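Last updated 2020-07-03
By Gwawr Gough

I have been meaning to write about the citizens' panel since it wrapped up in June, and every time I sat down to it I got up again and did the dishes instead. So this will be a bit of a ramble, and I hope you'll bear with me!

For anyone new to the blog, our county decided last year that it would ask ordinary residents what they thought about merging the Oston and Jitdale councils into one. They sent out letters, a great many letters, and 64 of us ended up on the panel. I was number 1511 on the mailing list, a fact I only know because it was printed on the corner of my envelope, and I kept the envelope. I've never won a raffle in my life, so I was more pleased than I should have been.

We met over five evenings, mostly by video (you can imagine how that went, with half of us talking to our own foreheads). The first evening was all introductions and ground rules. The second was about money, and I'll admit that I drifted. Then came the evening on representation, and that one woke everybody up. Oston has always had more seats than Jitdale, going back to when the mill was running and people lived on that side of the river. If you merge the two and keep the seats as they are, Jitdale gets outvoted on everything from bus routes to the library hours. If you even them up, Oston feels robbed.

Trudy Trevaskis, who was in my small group, put it better than I could. She said she didn't mind losing a vote so long as she'd had one that counted. I wrote that down on the back of my hand with a ballpoint and it took two days to wash off.

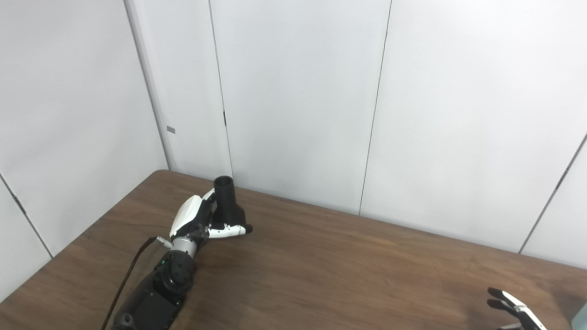
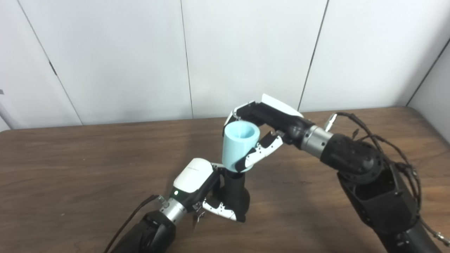 Issue 10

Anyway, back to the evening on representation. My group came up with an idea I still like very much, a kind of shared chair that would pass from one side of the river to the other each year. It would have no extra vote, only the job of setting the agenda, but setting the agenda is where a lot of the power sits. I had never thought about that before this spring. Who decides what we talk about, and what gets pushed to the end of the night when people are yawning and looking for their car keys?

The report went to both councils with our names on the back page. Jitdale thanked us warmly and promised a full discussion. Oston sent a letter two paragraphs long that said our views had been "noted," and I have been grumbling about that word to anyone who will stand still. I don't expect them to do everything we asked. I would like them to tell us which parts they won't do, and why, in plain words.

Would I do it again? Yes, I would, and I'd pay more attention on the money night. If you get one of those letters, please open it. The public session on the report is still to be scheduled, and I'll put the details up here when I have them.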